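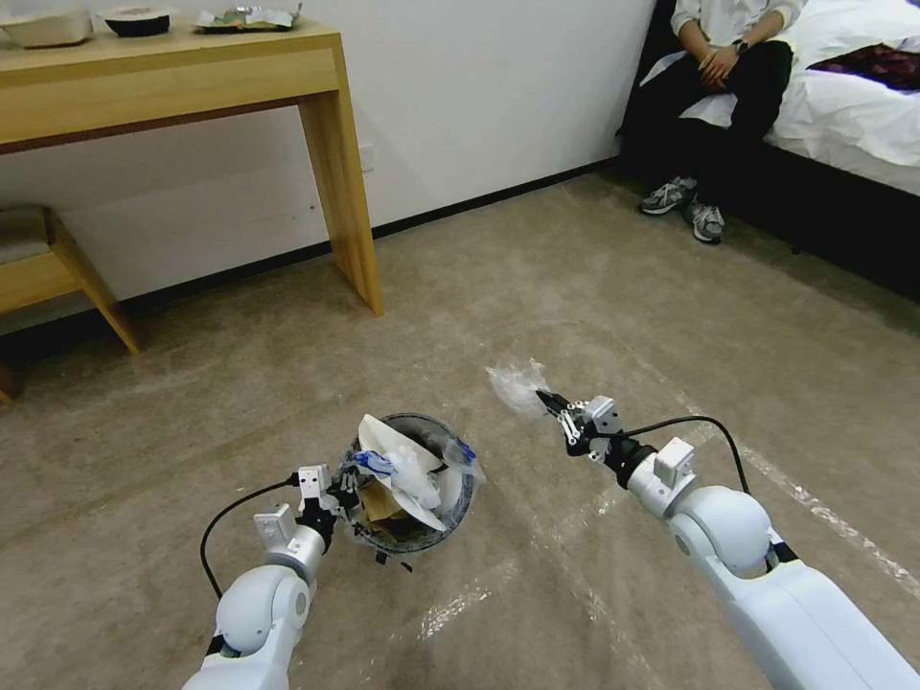 My sister says I should have started with the closet under the stairs and left the paper for last, and a reader wrote in after my December post to say much the same thing, that paper is where good intentions go to die and I'd be better off with coats. Well, too late! I started with the paper.

Some background if you're new. We moved to Prokdale with the boxes we never opened at the last house, and I mean never, they still had the old tape on them. Five of those boxes were paper. Phone bills, warranty cards for a blender I don't remember owning, every single newsletter from the Kimaro food co-op (I was a member for one summer and apparently read none of them). I told myself I'd do a box a week and be finished before spring.

The first box took me most of a month. I kept reading things! I found the letter from when I got the job at Sesto, and then the letter from when I left the job at Sesto, and I sat there on the floor with one in each hand until my tea was cold. I found a recipe for plum cake in my grandmother's writing with the oven temperature missing. I've been guessing at that cake for years and the recipe was no help at all, but I'm keeping it.

After that I made a rule, which was no sitting down. If I'm standing up I get bored and my feet hurt and I throw things away. Boxes two and three went in one weekend - I was very proud of myself and told everybody, including the man who came to look at the gutters.

Then I hit the receipts. Does anyone know how long you really have to keep receipts? I asked three people and got three answers, and one of them was "forever," in a tone I didn't like. I ended up keeping the tax ones and the one for the roof. I also found a gift card for Imow with $355 typed on it, and I nearly fell over, and then I saw it was $3.55. It expired ages ago anyway.

Box four is half done. It's mostly photos, plus a 1000-piece puzzle somebody packed in with them, loose, no lid. I've been picking sky pieces out from between pictures of the same beach trip all week. My husband thinks we should just toss the puzzle. I would like to do it first and then toss it.

So the coats will have to wait. I did open the closet door yesterday and have a look, and I closed it again.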